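Unit 6: Washing up, drying and putting away
Course notes for Kitchen Practice I, Havgate
Notes by Ritva Mustonen, revised December 5, 2025

These notes go with the practical in the teaching kitchen. Read them before you come. The part on cloths has been rewritten since August and replaces the old sheet.

## 6.1 Order of washing

Scrape first, then stack by type beside the sink. Wash in this order:

1. Glasses
2. Cutlery
3. Cups, small bowls and side plates
4. Dinner plates and serving bowls
5. Pans and oven dishes

The water gets greasier as you go, and glasses show grease first. Change the water when the suds have gone or when you can no longer see the bottom of the bowl. In a full practical that usually means twice.

Knives are washed singly and go straight to the draining side. Do not leave them under the suds.

Anything with baked-on food is left to soak and comes last. Egg and porridge soak in cold water. Fat soaks in hot.

## 6.2 Rinsing

Rinse under a slow hot tap or dip in a second bowl of clean hot water. Hot rinsing helps things dry, as the warmth of the dish drives off the last of the water. A dish rinsed cold will still have drops on it when you want the rack back.

Check the foot ring of each bowl and cup. The unglazed ring on the underside holds food and suds, and it is the part most often missed in the assessed practical.

## 6.3 Loading the rack

A wire rack with upright prongs is made for plates. Plates stand between the prongs, all facing the same way, with the large ones at one end. Leave a gap if there is room for one.

Bowls are harder. There are two usual positions:

- **Upside down.** Water runs off the outside and down from the inside. The drawback is the foot ring, which now faces up and keeps a little pool. Tip the bowl once before you leave it, or wipe the ring with a corner of the cloth.
- **On its side.** The foot ring drains and air gets into the bowl. It takes up more of the rack and can roll if nothing holds it. Lean it on the prongs and keep heavy things away from it.

Either is accepted. A deep bowl generally does better on its side, a shallow one upside down. What loses marks is a bowl left the right way up.

Small items go to the corners of the rack, where they are less likely to be knocked when someone reaches across. Square plates will stand between prongs if the spacing allows, but they catch at the corners and are easily chipped. If a square plate does not sit well, dry it by hand straight away and put it down flat.

The rack itself should have water running away from it, either on a sloping drainer or over a tray. On a plain wooden surface, put a tray or a folded towel beneath it. Check the coating on the wire as well. Where it has split, the wire below will rust and leave brown marks on pale crockery. Report a split rack and it will be replaced.

## 6.4 Cloths

Each bench has three cloths, and they are not to be swapped about.

| Cloth | Use | Afterwards |
|---|---|---|
| Dishcloth | Washing and wiping down | Rinse, wring, hang over the tap |
| Drying cloth | Crockery and glasses | Hang open on the rail |
| Hand towel | Hands only | Hang on the hook by the door |

A drying cloth left in a heap stays damp in the folds and will smell by the next day. If you put one down between jobs, open it out when you have finished. When it no longer takes up water, take a fresh one from the drawer. Used cloths are washed at 60 degrees without softener, which coats the fibres and makes them less absorbent.

Drying technique: one hand holds the plate through the cloth, the other dries with the free end. Turn the plate, not your wrist. Dry the face, the back, then the rim.

## 6.5 Patterned and painted pieces

The patterned crockery on the shelf came from several households and does not match. Some of it has decoration over the glaze, which can be felt as a slight roughness. Wash these pieces by hand with a soft cloth. No scourers, no powder and no long soaking. Dark plates show every water mark, so dry them by hand even when the rest of the load is left to air.

Stack patterned plates with a sheet of kitchen paper between them. No more than 14 in a pile.

## 6.6 Before the next session

Wash one full load at home using the order in 6.1. Write half a page, some 200 words, on which items dried well, which did not, and how each was placed. Hand it to Filipa Antunes at the start of the practical.
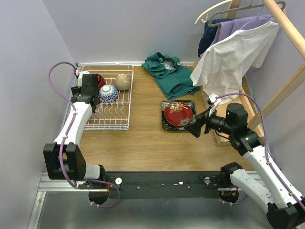 Edit Fodor asked whether things left to air on the rack count as dried for the assessment, or whether they must be finished with a cloth. In her kitchen at home nothing is ever dried by hand, and she would like to know before she writes her half page.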